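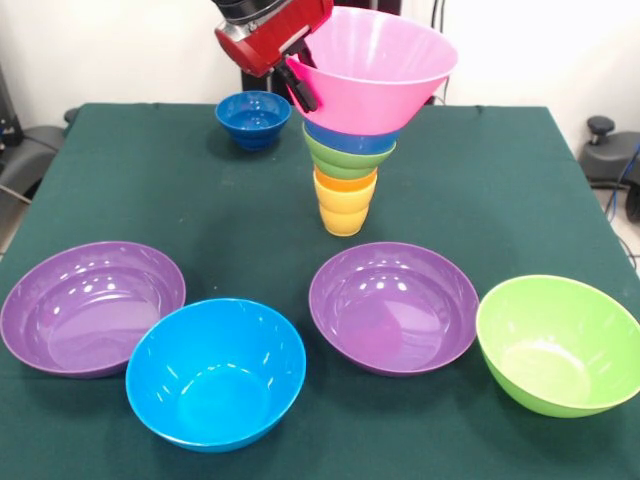

Issue 33 | Page 190

The patient pupil

A pink bowl, held by the rim at the top of a stack of coloured cups, is what teaching looks like at Zasard. The firm's Rodelus project wants robots to learn chores from people. Someone steers the arm by remote control, the machine records every move, and after enough rounds it is meant to manage alone.

How many rounds is enough? I was told 200 for stacking. I have taught a toddler the same job in a wet afternoon, with biscuits.

To be fair, the steering is harder than it looks. I had two goes and my shoulders ached after both. You can't feel the cup through the controls, so you guess, squeeze, back off and guess again. The regular operators are far better at it, and I did wonder how much of the skill on show was theirs.

Zasard says the recordings hold all the robot needs. Perhaps. They also hold every wobble and second thought of whoever had the controls that morning, and my own efforts are presumably in there too. I asked if they would be thrown out. The answer was that mistakes can be useful, which my old driving instructor never said.

The Chaturvedi method, a rival approach, has the teacher take hold of the arm and push it through the job by hand. Its fans call this more natural. It still needs a person standing there all day, and I'd like to see the wage bill set beside the savings.

A trial in a canteen kitchen at Prernivberg is planned for August. Kitchens have steam, grease and people in a hurry. I have asked to come along on a weekday, at lunch, when the washing-up is at its worst.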